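Grolville pool to replace changing area before spring

The Grolville public pool will close its main changing area in November for a rebuild that the town expects to last until early spring. The pool itself will stay open, with swimmers using the smaller rooms by the gym entrance.

The town council approved the work at its last meeting. The plan covers new floors, new drains, better lighting and a second family room. Kahsay, the contractor chosen for the job, also rebuilt the town's library entrance two years ago.

Siv Haugen, who manages the pool, said the drains were the main problem. Water has been backing up near the showers on busy mornings, and staff have had to close off part of the floor several times this year.

"We kept patching it," Haugen said. "At some point you have to take the floor up and look at the pipes."

The pool gets over 800 visits in a normal week. Haugen said she expects that number to drop during the work, mostly among school groups, which need more space to change than the gym rooms can offer. Two schools have moved their swimming lessons to the pool in Mullel until the project is finished. 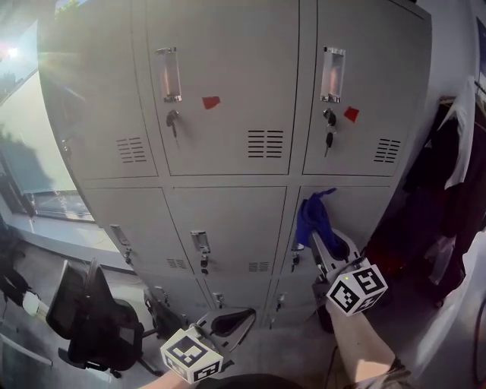

Season pass holders will not get a refund, but their passes will be extended by the length of the closure. Anyone who would like to pause a pass can do so at the front desk or by phone. Day tickets will cost the same as now.

People who rent a locker by the month are being asked to empty it and hand in the key before the work starts. The pool rents out 117 lockers this way, and there is a waiting list. Renters will keep their place and will not be charged while the changing area is shut. Items left behind will be bagged and kept at the front desk for a month.

Natsumi Higuchi, who swims most mornings before work, said she was glad the showers were being fixed but worried about crowding.

"There are maybe four hooks in the gym room," she said. "At seven in the morning that's going to be tight."

Haugen said the pool will open half an hour earlier, at 6 a.m., to spread people out. The Masters swim group, led by Chin-lung Man, will move its evening practice to 8 p.m. for the same reason. The group has 100 members, and Man said most of them had agreed to the later time.

The water aerobics class will keep its usual hours. The sauna will be closed while the drains are replaced and will reopen with the new changing area.

Questions about passes and lockers can be taken to the front desk during opening hours.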